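The sheet cupboard, finally

Hello from the warm end of the apartment! The radiator in the hallway has come on for the winter, and the hallway is where the linen cupboard is, so this month I ran out of excuses. I've been promising to do the cupboard since the newsletter I wrote in spring (the one about curtains, which got more mail than anything I've ever sent, and I still owe a few of you a reply about hems).

I took everything out. All of it, onto the floor, and then the phone rang and I was on it for an hour stepping over pillowcases. When I came back to the pile it looked worse. I had flat sheets for a bed I sold before I moved to Plirnar. I had a mattress pad with a burn on it from a lamp. I had 56 pillowcases, and I sleep on one pillow.

I know how it happened. Pillowcases come in pairs, you wear out the sheet first, and a pillowcase is too small and too innocent to throw away. My grandmother gave me a stack with somebody else's initials on them. Then there's the Kokon clearance table, which I walk past on the way to the bus, and which I am now going to walk past on the other side of the street.

So what I've ended up with is three sets for my bed. One on, one in the wash, one in the cupboard. People told me two would do, and maybe they would if I had a dryer I trusted, but mine runs for an hour and then gives me back a fitted sheet with everything else balled up damp in one corner of it. You know the ball. You pull out a sock and the sock is bone dry and the pillowcase around it is soaking. I've tried the wool dryer balls and they're nice, they're fun to find in your duvet cover a week later, but I can't say they've changed my life.

What does help is stopping halfway. I set the kitchen timer, and when it goes I open the door, pull the sheet all the way out, shake it, and put it back in with its corners loose. It's annoying and it works. If it's a dry day I skip the machine and hang the big things over the two doors in the hall, and for an evening you can't go anywhere without walking through a wet sheet like a person in a play.

On heat: I wash whites at 60 and colors cooler. The green set I bought from Selline went through the hot wash once by accident and came out a shade paler, and I liked it better. The next one I did on purpose and it shrank. So please don't take that as a tip.

Which brings me to color, and I have feelings. For years I was all white, like a hotel, and I was smug about it. White is easy to match and you can bleach it. But my bedroom faces north and by four in the afternoon in December a white bed looks gray and a gray bed looks like a filing cabinet. Green was the surprise. A dull one, sage or olive, somewhere in there. It looks good unmade! I want to say that loudly. White sheets look like a reproach until you've pulled them straight, and a soft green one just looks like somebody got up.

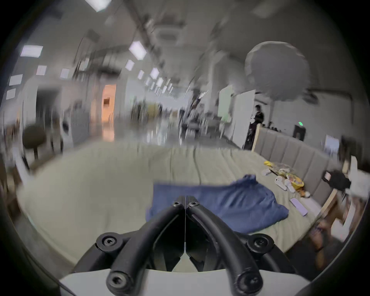
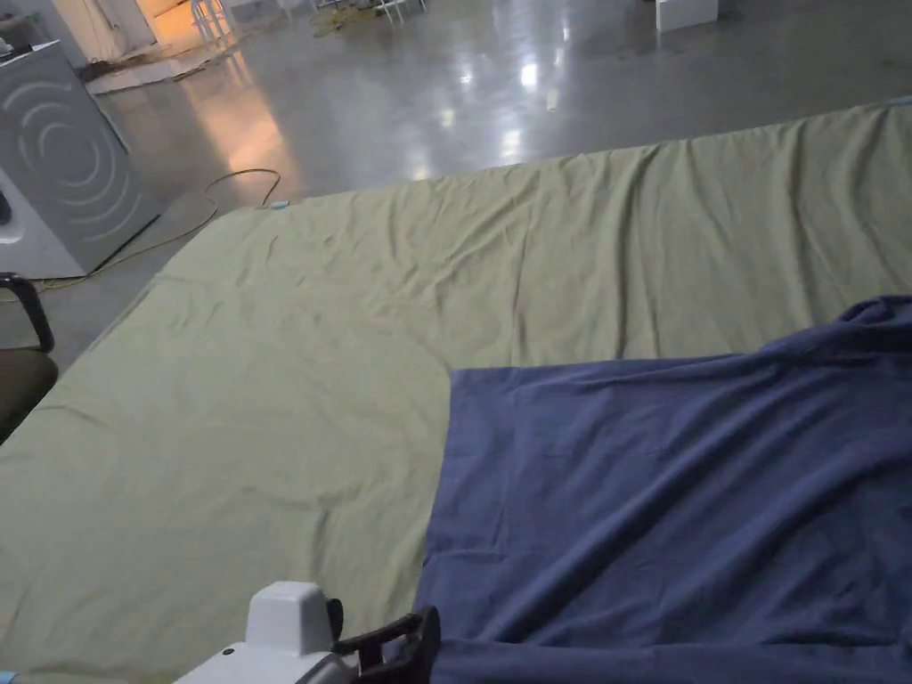
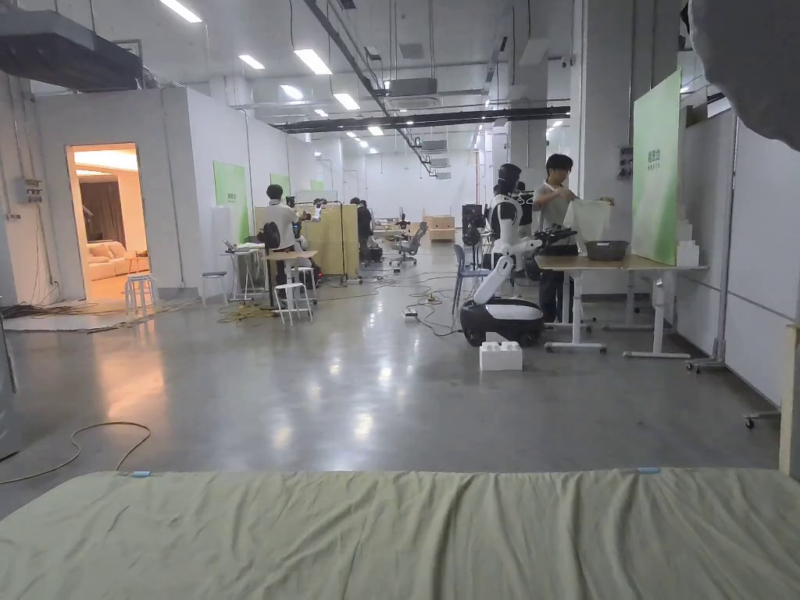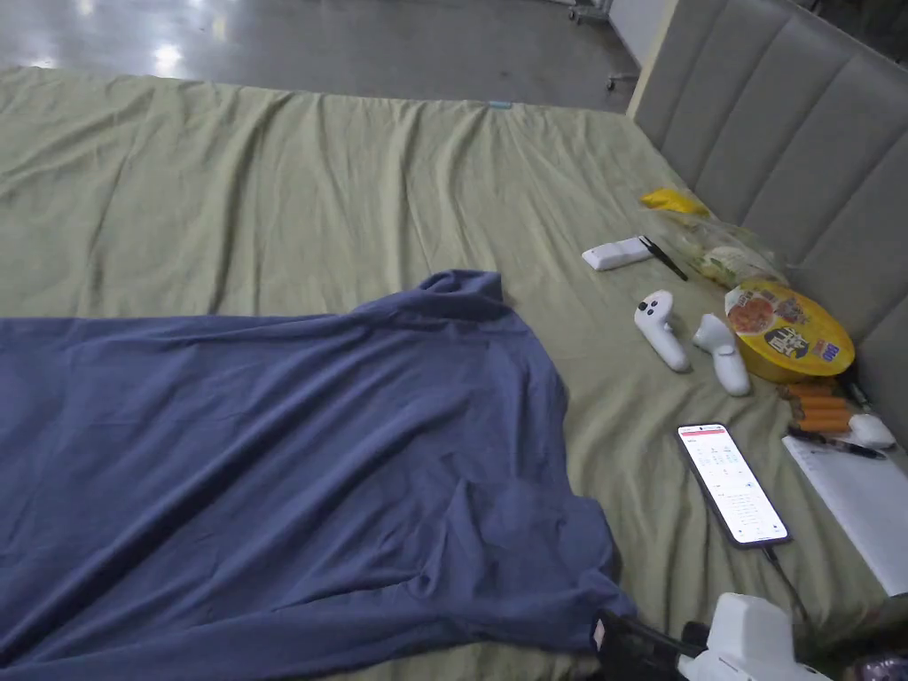 Sage to olive, and not an iron in the house.

About ironing, then. I gave it up for sheets years ago and I've never missed it, but I do still iron pillowcases when I'm in a mood, with the radio on. If you're like me and you won't iron, the trick is to get the bottom sheet onto the bed while it's still the tiniest bit damp, pull it tight over the corners and leave the window open for the afternoon. Don't put the duvet on yet. I did that the first time and the whole bed smelled like a tent.

Folding a fitted sheet: I've watched all the videos. I've had it shown to me in person, in a kitchen, by a woman who could do it while talking about her divorce. I can do it for as long as someone is standing next to me. On my own I get two corners tucked in the other two, feel wonderful, lay it down, and it's a cabbage. What I do now is fold it into a long strip any old way, roll the strip up, and put the roll inside one of its own pillowcases with the flat sheet and the other pillowcase. One bundle per set. It goes on the shelf like a loaf of bread and you can't see what's going on inside. My whole cupboard looks tidy now and it is a complete lie.

I also wrote on the sheets. Just a small letter on the care label in laundry pen, D for double and S for the single in the spare room. I can't tell you how much of my life has gone into dragging the wrong sheet over the first three corners and finding out at the fourth. If you don't want to write, sew a bit of ribbon or colored tape into one corner, always the same corner, say the bottom left. Then you know which way around it goes as well as what size it is, and you can find it in the dark, if you're someone who makes beds in the dark.

The leftovers. I kept 5 of the odd pillowcases for jobs: two for washing bras and tights in, one for the vacuum attachments, one for onions (a pillowcase on a hook is a very good onion bag, they breathe), and one for Christmas lights. The initialed ones went back to my cousin, who says they're her mother's, and who was so happy about it that I felt bad for the fifteen years they spent behind my towels. The good ones went to the shelter. The worn-out sheets I tore up for rags, and do tear, don't cut. You snip the hem, you pull, it goes down the whole length in one go with that sound. I did it in the yard and the neighbor's dog had to be taken inside.

A reader asked me last month whether it's worth paying for the expensive stuff. I've got one really good set, a present, from Hoarau, and it's lovely and heavy and I've had it a long time. I've also got a cheap set that's lasted just as well. My feeling is that the thread count on the package tells you very little and your hand tells you a lot, so if a shop lets you open the package, open it, and hold one layer up to the light. If you can see your fingers clearly, put it back. And check how deep the corners are! Mattresses have gotten taller and the sheets haven't all been told. I measured mine with a ruler and a lot of swearing before I bought the last set, and it fits, and it stays on, even at the head end where it always used to ping off around dawn.

Next month is going to be about soup, and I'd like to hear what you do with celery leaves. Write to me at the usual address. And if anyone within reach of Plirnar wants a mattress pad with a burn on it, it's washed, it's folded, and I'd be glad to see the back of it.

Yours, from the hallway,
Ysaline Maillard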